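My sister reckons you can't call it a dinner party if the guests are standing up. I reckon you can, as long as there's a plate somewhere and the host has put her shoes on.
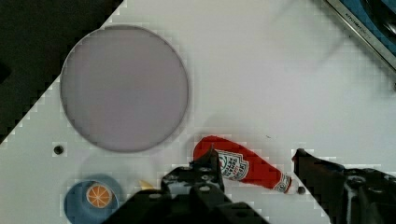
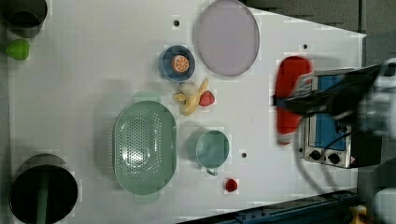 I got the bug from Myrtle Sorensen, my old neighbour, who fed 14 of us every March out of a kitchen the size of a ute tray. Mains were never before 9 pm – she liked a long run-up – and by then we'd demolished the chips and someone's uncle was singing.

So I've stopped fussing. One big pot, bread from the servo if I've forgotten the good stuff, and mismatched bowls for the lot! Last time I spent $35 on cheese and we ate it on the back step, with the salad still sitting in the fridge. I had it for brekkie.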